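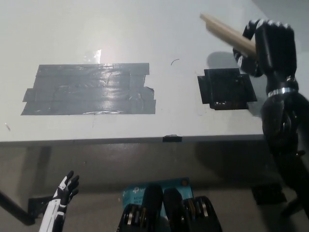 Adhésif gris, adhésif noir

Catégorie : Paris et pronos > Mes essais
Dernière mise à jour : mai

J'ai craqué, j'ai pris un abonnement chez un pronostiqueur. Je sais, je sais, j'avais juré que non après l'histoire des combinés du dimanche (ceux qui suivent le blog depuis longtemps se souviennent, les autres, ne cherchez pas l'article, je l'ai supprimé). Mais Žofie en parlait tous les midis, elle m'envoyait ses tickets gagnants, et un jeudi soir, un peu fatigué, j'ai sorti la carte bleue.

Le service s'appelle Jekitz. C'est 40 euros par mois, on reçoit les pronostics par mail vers 11 heures, parfois un deuxième envoi en fin d'après-midi quand il y a du tennis. Beaucoup de foot, du hand de temps en temps, du basket l'hiver. Pas de courses, ce qui m'arrangeait bien, vu que les chevaux, je les garde pour l'hippodrome de Cletmont avec mon beau-frère et que là-bas je joue au nom le plus idiot.

J'ai mis de côté 200 euros, sur un compte à part, et deux euros par pari. Toujours deux euros, même quand le mail met trois étoiles et des majuscules partout. C'est la seule règle que j'ai tenue jusqu'au bout et j'en suis assez fier !

Les deux premières semaines, c'était génial. Je gagnais presque tous les soirs, je regardais des matchs de deuxième division dont je n'aurais pas su placer les villes sur une carte, et je commençais à calculer ce que ça donnerait avec des mises de vingt. Classique. Ma femme a dit « tu as la tête des combinés du dimanche » et elle avait raison.

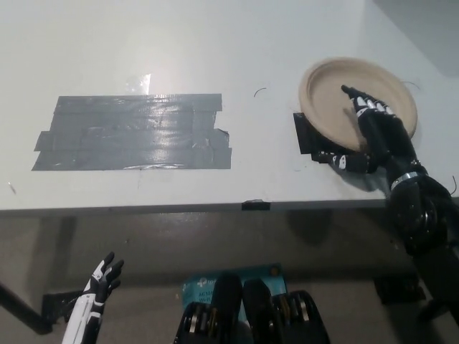
Puis j'ai fait ce que j'aurais dû faire avant de payer, j'ai ouvert leurs archives. Elles sont publiques, il faut leur laisser ça, mais rangées n'importe comment, un mois par page, sans total. J'ai tout recopié dans un tableur pendant un week-end de pluie. Résultat : 1 219 pronostics, 693 gagnants. Ça fait presque 57 % de réussite, et c'est le chiffre qu'ils affichent en gros sur l'accueil. Franchement, vu comme ça, on signe tout de suite.

Sauf que la cote moyenne, elle, n'est affichée nulle part. Je l'ai calculée aussi : 1,62. Avec 57 % de réussite, il faudrait des cotes à 1,76 pour simplement rentrer dans ses frais. À 1,62, on perd à peu près huit centimes par euro misé, et je ne compte même pas l'abonnement. Bon, c'est un calcul un peu grossier (les cotes des gagnants sont souvent plus basses que celles des perdants, donc ça serait plutôt pire), mais l'idée est là.

Et puis il y a l'heure. La cote indiquée dans le mail, c'est celle du matin très tôt. Le temps que j'ouvre le message à la pause, elle a déjà baissé chez Delau, et chez les autres aussi. Un 1,70 devient un 1,61 pendant qu'on fait la queue à la cantine. J'ai noté l'écart pendant trois semaines et je n'ai eu la cote annoncée que quatre fois. Quatre !

J'ai écrit au service client pour demander sur quel horaire ils se basaient. Réponse polie, signée Vlasta Lukáč, qui m'explique que « la cote est donnée à titre indicatif » et me propose la formule supérieure, avec alertes sur le téléphone. J'ai redemandé. On m'a renvoyé le même message avec un code promo.

Žofie n'est pas d'accord avec moi, je le précise pour être juste. Elle prend les pronos de hand et rien d'autre, elle a un compte chez deux opérateurs, et elle me dit qu'elle est légèrement au-dessus depuis l'automne. C'est possible. Je n'ai pas assez de lignes de hand dans mon tableau pour dire quoi que ce soit, et je n'ai pas envie de lui gâcher ses déjeuners.

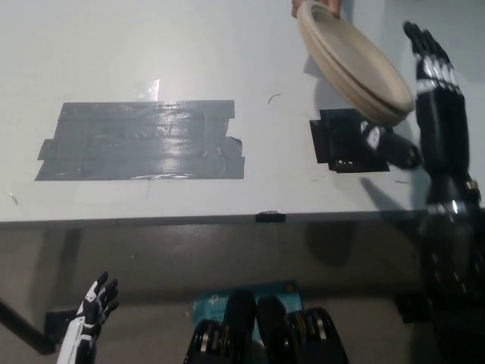
Et maintenant ?

J'ai résilié. Ça se fait en deux clics, rien à redire, et j'ai gardé l'accès jusqu'à la fin du mois. Le compte à part est resté ouvert avec ce qu'il y a dessus, je m'en servirai cet été pour le Tour, deux euros par étape, avec mes choix à moi, donc mauvais.

Plusieurs d'entre vous m'ont demandé par mail si j'allais tester la méthode Matoušek, celle des matchs nuls. Je l'ai commencée sur papier, sans argent, et je laisse tourner jusqu'à la reprise du championnat. Si quelqu'un a déjà un relevé un peu long, avec les cotes réellement prises, les commentaires sont ouverts - je prends tout, même les fichiers mal rangés.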